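Week 6: Reading a product sheet without being sold to

Our patient this week is the Viluvier bench kit from Skotix: two arms, an aluminium surround, software, and a brochure in which the word "effortless" does most of the heavy lifting. You should have the sheet in front of you. If you don't, share with someone who reads the handouts.

Start with the headline claim: 141 household items "supported". Find out what the verb means. In the small print, an item is supported if the gripper has picked it up once, from a known spot, with an engineer standing by. By that measure I support the piano.

Next, the task. Sorting kitchen tools into bins is a favourite of sellers, and a fair one. Handles overlap, shapes differ, and a knife doesn't behave like a spatula. When you watch a demo, look at the state of the pile at the start and ask who laid it out.
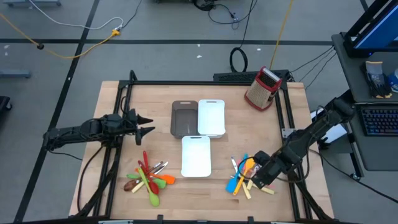
Selma Perić thinks I'm too hard on them. Her view is that a kit at this price should be judged as a teaching bench, and that a student who spends a term finding out why a spoon slips has had good value from it. She would buy the Viluvier before the Morin, and keep the change for spare fingertips.

Fair enough - but then the sheet should say so. It says "ready for your kitchen", and quotes almost 70 picks an hour with no word on how many were dropped.

For the seminar, bring:
The price with support included (page 304 of the reader has the Jollent contract to compare)
One claim you would test yourself, and how
One claim that can't be tested at all. There are plenty, so try not to all choose "effortless".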